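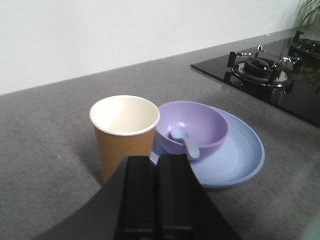 Six a.m. and the line at the Wainwright ferry dock is already past the bait shop. Mostly regulars. A few people with bikes, one couple with far too much luggage, a dog in a life vest.

The Culstead boat nearly didn't run this year. Fares down, fuel up, and a landing ramp that state inspectors flunked in August. Two weeks of nothing. If you live on the far side, that's the long way round by road, 30 miles each direction to reach a grocery store you can see from your porch.

Chelsea Bunting has run the ticket window for nine years. She sells, she ties up, she takes the complaints. "People think it's cute," she says. "It's how they get to the dentist."

Culstead has 1,519 residents by the last town count. No pharmacy, no high school. The kids go over on the 6:40 and come back on the 3:15, and if there's fog they sleep at somebody's aunt's place. Teachers don't even ask anymore.

The boat itself — the Cemano, steel hull, repainted green over the winter — takes up to 800 pounds of freight on top of passengers. Doesn't sound like much. It's the mail, the bread order, a washing machine now and then. Last week a piano got turned away. Upright. The owner was not happy and wrote to the paper.

So who pays? Depends who you ask. The county covers the crew. Wainwright covers the dock, Culstead covers its own ramp, or was supposed to. The repair came in at $2,909, which is a small number to shut a town off over, and a lot of folks said so, loudly, at the meeting on the 2nd floor of the old Curkden cannery. Hot room. Bad chairs. It went past eleven.

They got the money, though. Half from the town, half from the county, ramp rebuilt in four days.

Next fight is the winter schedule. County wants to drop the last run, the 7:50. The night-shift people from the hospital laundry want it kept, and theres a petition taped up by the window, pen on a string.

Bunting signed it first. Then the horn goes and she's off down the dock, rope over one shoulder, yelling at the couple with the lugage to pick a side and stay on it.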